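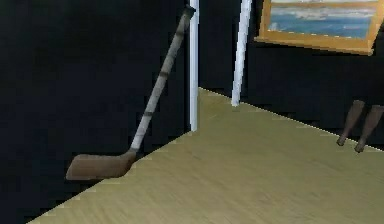
When does the Bredham rink reopen for public skating? The doors open again in October, once the new cooling pipes are in under the ice.

It has been a long wait for families in Bredham, and for plenty of folks who drive over from Bemgate too, so the town was happy to share on April 18, 2026 that the repair fund has reached $3,627 in small gifts alone. Most of that came from the pancake breakfast at the Hunt Street hall, where 225 people sat down to eat (and a good many went back for seconds!). Festar, the hardware store, has promised another $1,000 toward new rental skates. Skating lessons for beginners will start 2 weeks after the reopening, and sign-up sheets will be at the library all summer.

14 shares | 6 comments

Recent stories
Bemgate bridge down to one lane
Library book sale moves indoors
Hunt Street hall gets a new roof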